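搬家第三周，终于把厨房理顺了

先说结论：收拾厨房比收拾衣柜累十倍，而且越收越饿。

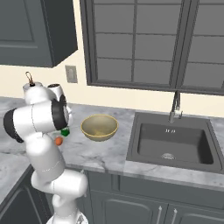 我们是五月中旬搬进来的，箱子一直堆到上个周末。别的房间都好说，卧室铺上床单就能睡，客厅有个沙发就能瘫着，唯独厨房，少一把漏勺都觉得日子过不下去。头一个礼拜我天天煮面，煮完了用筷子一根一根往外捞，捞到最后锅里全是碎的，气得我把火一关，下楼买了份炒粉。

这套房子的厨房比以前那个大一点，柜子多，可是深。深柜子这个东西真的要小心！看着能装，东西一推进去就等于送人了。我在旧家的深柜里翻出过两包紫菜、半袋冰糖，还有一罐完全想不起来什么时候买的黄豆酱，盖子都拧不开。所以这次我下决心，深的地方只放大件：汤锅、蒸笼、那口一年用三次的砂锅。小东西一律进抽屉，要不就站在台面后面靠墙那一溜。

以前租房的时候，隔壁住着一位巴西来的太太，叫 Vanderleia Peixoto，她家厨房小得两个人转不开身，可是做起饭来一点不乱。我问过她怎么弄的，她说她按“手”来放东西：右手边是切和炒要用的，左手边是洗和装要用的，够不着的地方就放过节才用的。我当时听完觉得也没什么嘛，这回自己照着摆了一遍，哎，还真舒服。盐和生抽在灶台右边，碗和盘子挨着水池左边，炒完一转身就能盛出来，不用再端着锅满屋子找盘子。

调料是最费劲的。我把所有瓶瓶罐罐都倒腾到餐桌上，挨个看日期，过期的扔了一小袋，心疼的只有那瓶花椒油，是去年九月从老家背回来的，舍不得吃，一直留着，结果留过期了。好东西真的要趁早吃，我妈说了我多少年，我就是不听。

然后是罐子。我承认我在罐子上花了冤枉钱，一口气买了一整套 Turnano 的密封罐，花了239块，到货才发现最大的那个也装不下一袋五斤的米。最后米还是放在原来那个旧米桶里，密封罐拿来装木耳、香菇、红枣和虾皮，倒是挺合适。虾皮一定要密封！上次没封好，整个柜子都是海边的味道，连旁边的茶叶都遭了殃，泡出来一股鲜味，我老公喝了两口，问我是不是在煮汤。

标签我贴了一半就放弃了。一开始特别有劲头，拿了本子裁小条，一笔一画写“木耳”“香菇”，写到第六个的时候突然想，这罐子是透明的啊，我在干嘛……剩下的就只给粉类贴了，淀粉、糯米粉、面粉，这三样光看是真分不清，我拿糯米粉勾过芡，那锅汤稠得能立住勺子。

再说冰箱。冷冻层我按“哪天吃”来分，没按“是什么”来分。最上面一格是这个礼拜要吃的，中间是包好的饺子和馄饨，最下面是大块的肉和骨头。肉买回来当天就切好，一顿一包，压平了竖着放，像放书那样，拿的时候抽一包就行。以前整块冻，做饭前拿菜刀哐哐剁，楼下邻居大概以为我们家在装修。

有朋友在上一篇底下问我水池下面怎么利用，我的做法比较懒：两个塑料筐，一个放洗洁精、钢丝球、垃圾袋，一个放备用的抹布和手套。筐可以整个拉出来，下水管要是漏了也能马上看见。架子我试过，那种能伸缩避开水管的，装了拆、拆了装，弄了一个晚上，最后送给 Meenakshi 了，她家水管的位置正好，装上去严丝合缝，嫉妒死我。

至于台面，我现在的规矩是晚上睡觉之前只许留电饭煲、水壶和砧板架，别的统统回柜子里。坚持了五天，第六天晚上我们吃火锅，吃完谁也不想动，锅就那么放着过夜了。第二天早上洗锅的时候那层牛油硬得像蜡烛，用了两壶开水才冲开。要是你也遇到这种情况，先拿厨房纸把硬油刮掉丢垃圾桶，千万别直接往下水道里冲，会堵的，通一次管子够买好几顿火锅底料了。

还没解决的问题也有：锅盖。锅盖到底应该放哪里啊？竖着插会倒，横着摞又拿不出来，挂在柜门里面吧，一开门叮叮当当的。现在暂时全塞在烤盘旁边，每次拿一个要带出来三个。谁家有好办法，麻烦在下面留言告诉我，要便宜的、不用打孔的，房东不让打孔。

今天先写到这里，锅里还炖着玉米排骨，我得去看看火。下一篇写阳台，那边还有四个箱子没拆呢。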